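Ask a machine to clear a kitchen table and you learn how much of a chore is hidden in the parts we don't think about. The plates are the easy part. The sticky spoon, the child's drawing under the spoon and the cup with an inch of juice left in it are the chore.

I spent a morning in March at Sawatzky, a small shop that packs hardware orders, watching Vernon Nguyen try to hand off his dullest job. He sorts returned parts into bins. The arm he was testing did well on clean parts laid flat. When two parts leaned on each other, it stopped and waited for him. He didn't mind the waiting. He minded having to stand there for it.

That is my trouble with most of the claims made for home robots. A machine that handles 300 items and needs help with 8 of them sounds close to finished. On a shop floor, with a person nearby, it may well be worth buying. In a house it means you come home to a half-done room – and the half that's left is the awkward half.

Isabelle Petrenko, who runs the floor at Usilon, disagrees with me. She says people forgave early dishwashers for leaving egg on the forks, and they will forgive this too. She may be right about the forks. I still think a dishwasher has a much smaller job, and it never has to decide what is a dish.

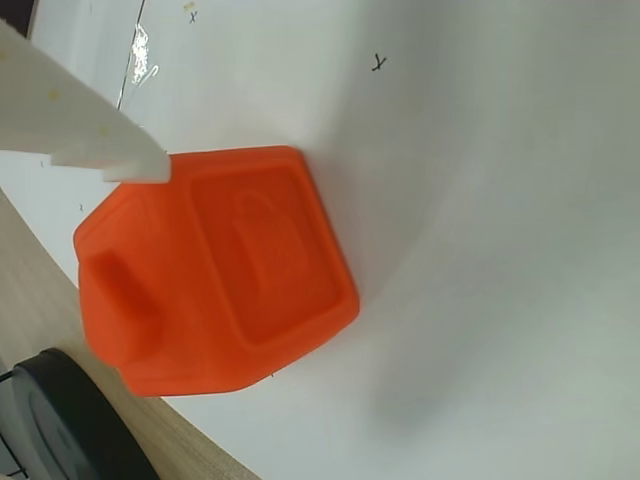
Should a family buy a robot for chores this year? Wait, unless there is one narrow job you want done and you can set it up the same way each time.

I would start with the laundry, and only with towels.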